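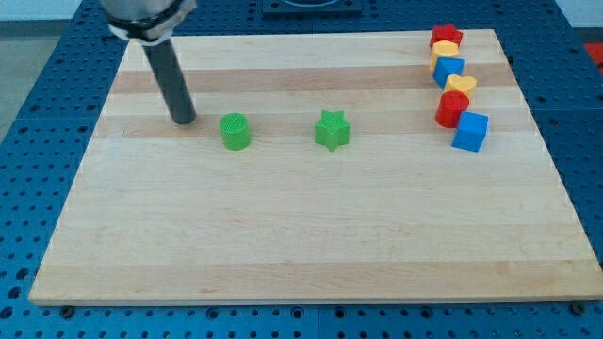

*Maple board on the blue perforated table.*

**Sunday, June 3, 2018**

Came in on a quiet day to finish the retention audit on the Verano request logs, and I'm so glad I did, because the purge job finally makes sense to me!

Background for whoever reads this later (hi, Nathalie). Verano is our archive of government data requests, the ones the partner libraries forward to us with names stripped. We promised the libraries that anything traceable to a patron gets dropped after 44 days and only the request type, the month and the legal basis stay. The published table is built from what's left. So two things have to hold: the table has to be useful to people who want to know how often records are asked for, and nobody should be able to work back from it to a person.

Ran the full count first. 1,756 requests in the archive. Of those, 252 still had the free-text "reason" field filled in even though they were past the cutoff. That gave me a bit of a jolt. I'd assumed the purge was skipping rows at random, but sorted by intake route they line up beautifully: every single one came in through the Drasatholm form. That form saves the reason under a different column name (`reason_txt`, everyone else uses `reason`), and the purge only ever looked for the one. It reported success each night and was perfectly sincere about it.

Fix:

- purge now takes the column list from the schema file and has no names typed into the script
- it fails loudly if a form has a text column that isn't on the keep list or the drop list
- ran it on a copy, compared before and after, then on the real thing
- leftovers past cutoff after the run: 0

Backups are a separate matter. The old reason text is still in the weekly snapshots until they rotate out. I've written to Gholamreza asking whether we can drop the affected snapshots early or have to re-encrypt and wait. My vote is drop them. We should tell the libraries either way, in plain words, with the number in it.

Then the fun part. I tried the small-cell rule on the monthly table. Any cell under 5 gets merged into the next wider group, so a lone request from a small town under an unusual legal basis doesn't stand out. First attempt merged by legal basis and the table turned to mush – almost everything ended up in "other," and a reader would learn nothing. Second attempt merged by place first and left the legal basis alone, and wow, what a difference. You can still see subpoenas apart from emergency requests, and the little places fold into their region. Staditz disappears as its own row, which they may grumble about, but with so few requests there it really has to.

One thing bugging me: totals. If we print the region total and all rows but one, anyone can subtract and get the hidden one back. Pacheco's table from last year has exactly this hole (I checked, it takes a pencil). I think we hide a second row wherever there's only one hidden, but I haven't written that yet. Nathalie, you did something like it for the survey data, didn't you? Would love to steal your code.

Also reread our public note on all this. It says data is "deleted promptly." I'd much prefer the real number of days, and a line about backups. Drafted a paragraph, it's in the shared folder, please be rough with it.

To do:

- [ ] answer from Gholamreza on snapshots
- [ ] letter to libraries, draft
- [ ] second-row hiding, plus a test that tries the subtraction
- [ ] ask Drasatholm whether they can rename the column (not urgent now)
- [ ] new table out in July if the above is done

Left the purge on its normal schedule tonight with the loud failure switched on. Log goes to both of us.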